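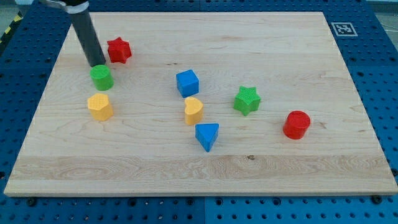
From: Selvaraj Seneviratne
To: workshop-makers list
Date: Mon 22 April
Subject: Re: Maple boards for the shape sets, finish and flatness

Jailson Sampaio wrote:
> We are putting together shape sets for the playgroup at Malholm and
> I have been asked to sort out the boards. The blocks are done (hearts,
> stars, cubes, cylinders and so on, all short prisms). The first board
> went out in July with an oil finish and came back cupped. Is maple
> the wrong choice? Would ply be safer? Also, should the board be
> finished at all if children are going to be pushing blocks about on
> it? The blocks have a textured top and I am worried about scratching.
>
> Jailson

Jailson,

Maple is fine. Cupping on a board of that size is nearly always a matter of how it was finished or stored. Questions I would ask first:

Was the underside oiled? If only the top face was done, the bare face takes up and gives off moisture faster and the board moves. Same number of coats on both faces, and do the end grain as well.

Was it stored flat on a bench? A solid bench top closes off one side. Stand it on edge, or put it on something perforated. Pegboard does well enough if there is a gap underneath it.

How was it cut? Flat-sawn maple with wide bands in the figure will move more than quarter-sawn. A small knot is not a fault in itself, but I would keep it away from the edge. Grain should run the long way.

If the cup is slight, lay the board hollow side down on two battens in an unheated room and leave it for 3 days before you reach for a plane. I have recovered two this way. A third did not come back and was cut up for spares.

On ply: it will stay flatter, but the edges need lipping for small children and the face veneer does not survive much sanding. With solid maple you can take the whole surface back every few years.

On finish: I would use one. Bare maple goes grey from hands quite quickly. Two thin coats of a hard wax oil sold as suitable for toys, cut back between coats, matt. Anything glossy shows marks and the blocks slide too easily. We tried Zornen on a sample and it was acceptable; Rondow took longer to harden and stayed slightly tacky in the cold store. Check the tin for drying time and then leave it longer.

On scratching: texture on the top faces only matters when somebody turns a block over, and they will. Rub your thumb across it. If it catches skin it will mark maple. A few strokes on fine paper will take the points off without losing the pattern. Pay more attention to the bottom edges. Break every one of them slightly. The points of the star are the worst for this, then the tip of the heart. Cylinders give no trouble.

Keep the colours strong. Pale yellow is hard to pick out against maple once the oil has warmed it.

What thickness are you working to? Ban may still have offcuts if you need to make a replacement. I can ask him when I am next in.

Selvaraj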